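Gripper comparison, two-arm bench: interim notes
Contributed by Gopinath Nambiar

The February issue carried a short note saying the Uden bench would move from parallel jaws to linkage grippers on both arms. The change is done. What follows covers the mechanical swap, the controller settings we ended up with, and the first block of comparison runs. Joint data is still being sorted and will be posted with the next issue.

Two gripper variants were under test. The first is the Wurkero linkage unit as delivered, with the stock return spring. The second is the same unit with the Samwood finger set, which has a narrower tip and a slightly longer second link. Both fit the existing wrist flange without an adapter plate. The flange bolts are short, so check engagement before torquing; on the first try two of ours held by less than we liked and had to be replaced with the longer ones from the old jaw kit.

The task is pen into cup. One arm picks up a pen, carries it to a paper cup, lowers it past the rim and releases. The other arm waits, then does the same with whatever is left on the table. It is a dull task and a good one for this purpose. A paper cup weighs next to nothing, so any sideways contact from a finger pushes it, and the error shows up without a force sensor. A pen is thin enough that the fingers have to close nearly all the way, where linkage play is worst. 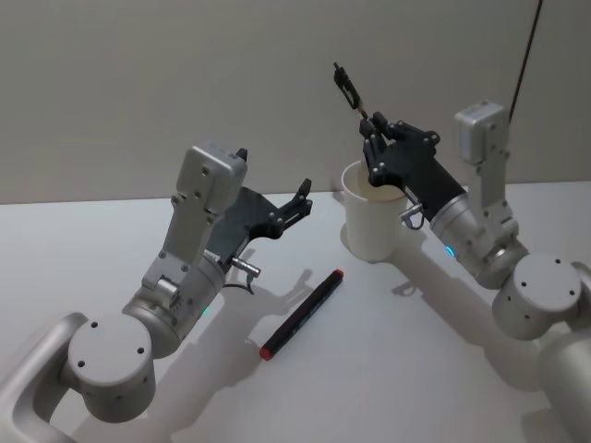 Why not run the comparison with a single arm?
The second arm shares the controller bus, and the timing faults we were chasing only appear when both arms are drawing commands at the same time. A single-arm run would have given us clean numbers for a setup that no one here uses.

Settings. Command rate was fixed at 500 Hz on both sides. We tried a lower rate on the waiting arm to free up bus time and dropped the idea, as the arm took a visible step each time it came back to full rate. Grip current was held at 21 percent of rated for pens and markers. Higher values closed faster but bowed the fingertips outward, and the pen then rolled in the grasp during the carry. The Samwood tips bow less. They also have less pad area, so the two effects come close to canceling out.

We did 90 runs per variant, with the cup and pen positions reset by hand against a printed grid that was removed before each start. A run was scored as failed if the pen landed outside the cup, if the cup tipped, or if the controller stopped the arm. Tipping was the most common failure for the stock fingers. For the Samwood set it was the pen turning in the grasp before it reached the rim. Controller stops were rare in both sets -- 4 in total, all with the stock fingers, and all traced to one connector that was not fully seated.

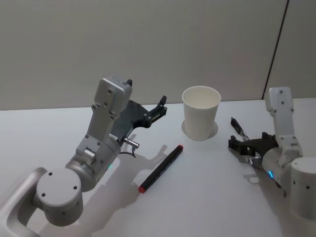
Approach angle turned out to matter more than the finger set. With the wrist level, the lower finger reaches the rim before the pen is over the opening, and the cup slides. Tilting the wrist so the pen leads helps, up to the point where the palm plates block the head camera's view of the tip. Holding the pen so that it points up and toward the cup, as the right arm has it, keeps the upper end in view, but the wrist then needs a large rotation before release. The planner handled that rotation badly near the joint limit. We have added a waypoint above the cup for now and will remove it when the limit handling is fixed.

Cabling needs another look. The gripper lead exits at the side of the wrist and needs enough slack to clear full rotation, and that slack can catch on a fingertip when the wrist is low. Seo's suggestion is a right-angle plug with a clip on the wrist block. We have the plugs. The clip still has to be drawn up, and whoever does it should leave access to the flange bolts.

Camera placement was not changed during these runs. The head view is good for the open part of the table and poor behind the wrists. Shadows from the arms cost us some marker detections early on. Raising the exposure cleared most of them, at the price of washing out the cup rim against the table -- the rim detector now runs on a separate exposure.

Next on the bench is a release-speed sweep with the Samwood fingers only. Anyone with spare linkage pivots in the older size, please send them over to Uden. We are down to the last set.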